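Protari Round Bowl in Dark Grey

Item 2636

Some things you buy because you need them and some because they keep turning out to be useful, and the Protari bowl has been firmly in the second camp ever since we first took it in at Clidance. It began as a bit of an afterthought in the spring order (we were really after the baking tins, if you must know), and by the end of April we were ringing up to ask for more. It's a plain, round, dark grey bowl with a shallow rim, and that is very nearly all there is to say about how it looks. We think that's rather a nice quality in a bowl, particularly one that will be left out where everybody can see it.

We've had customers take one home for the hallway to drop keys and loose change into, and then come back a few weeks later for another to go beside the sewing machine. It's very good for pins, bobbins, spare screws, batteries waiting to go to the recycling, the odd button you mean to sew back on, seed packets, dog biscuits, and all those small bits that roll away under the furniture the moment you put them down. Plenty of people use it on the floor too, sitting down with a job in front of them and the bowl within easy reach. It sits low and flat, so you aren't forever leaning over a high side to get at things.
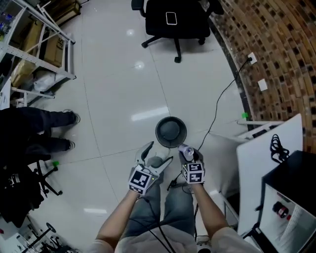 The dark grey bowl on a glossy white tiled floor, with two hands reaching forward nearby.

The colour is worth a word, as we do get asked. Protari call it slate and the first supplier's list had it down as charcoal, and between ourselves we just call it dark grey. It goes well against pale floors and worktops, where a white bowl would rather disappear, and it's a kind colour for anything shiny that you'd like to be able to find again. If you're hoping for something to match a black dinner service exactly, please do ask us for the loan of a sample first. It's a softer shade than black and you might be disappointed, and we'd much sooner post you a sample than have you go to the trouble of sending one back.

Size and care

The bowl measures 305 mm across the top. That's a comfortable size to carry in one hand when it's empty, though you'll probably want both once it's full of screws! Wash it in warm soapy water with a soft cloth and dry it before you put it away. Please don't use scouring pads or the rough side of a sponge, which will dull the finish over time. It isn't meant for the oven, the hob or the microwave, and we'd ask you not to use it for hot food.

If you're using it for odds and ends, a circle of felt in the bottom is a lovely addition and takes away most of the rattle. We keep felt circles cut to fit, in grey and in moss green, and you'll find them with the Stasari drawer liners. They can be rinsed by hand and dried flat.

Buying more than one

The bowls nest inside one another, so a stack takes up very little room in a cupboard. We sell them singly or as a set of 3, and for schools, clubs and workshops there's a trade carton of 40, which comes direct from the Bustamante warehouse and takes a few days longer to reach you. For cartons, please write to Sarahí Camacho on the trade desk before you order and she'll let you know what's in stock and book a delivery that suits you. She's at her desk until four in the afternoon and is very happy to talk things through on the telephone.

Delivery and returns

Single bowls and sets are packed in recycled card with paper padding. If yours arrives chipped or scratched, keep the packaging, send us a quick photograph and we'll put another in the post. If you've simply changed your mind, that's quite all right too, as long as the bowl is unused and comes back to us within the month. Felt circles can be returned as well, provided they haven't been trimmed.

Also in this range: Protari oval dish, Protari lidded pot, Stasari drawer liners, felt circles in grey and moss green.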